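Chapter 4
Woven Cloth and How It Wears

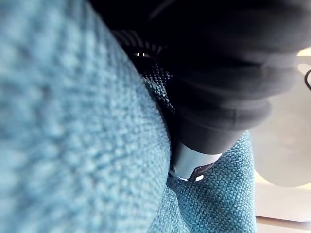
Most of us meet woven cloth before we meet almost anything else, and we go on sitting on it, sleeping under it and wiping our hands on it for the rest of our lives without giving it much thought. In this chapter I would like you to slow down and look at it properly. A heavy cloth with a basket weave, like the teal one at the head of the chapter, is a kind place to begin, as the threads stand up in small raised points and you can follow the grid by eye. Notice too how the colour shifts between turquoise and a greyer blue from one fleck to the next. We shall come back to mixed colours of that sort in Chapter 6, when we get to dyeing - please be patient until then!

Every woven cloth has two sets of threads. The warp runs the length of the loom and is held tight; the weft travels across it, over and under. In plain weave a single weft thread passes over one warp thread and under the next. Basket weave does the same thing with threads taken in pairs or larger groups, and that small change gives a thicker, softer cloth with a surface you can feel with a fingertip.

It also changes how the cloth behaves when it is used, and here we come to the real business of the chapter. Suppose two mills, Mutlow and Brolero, each weave a chair covering from the same wool. Mutlow packs its threads closely together and Brolero leaves them a little slack. On the day they are bought you might well prefer the Brolero, which drapes nicely and feels gentler to the hand. After a few winters of people getting up and sitting down again (and the odd cat) the slack threads have had room to rub against each other, and the surface begins to fuzz.

We shall measure this in section 4.3 with a rubbing test. You will need a square of cloth 100 millimetres on each side, and you will look at it after 300 rubs and again after 600. Do keep your notes from both stages, even if the first look seems dull. The change between them is what you will be asked to plot.

Before that, though, we need some words for the parts of a thread, and section 4.1 starts with the fibre itself.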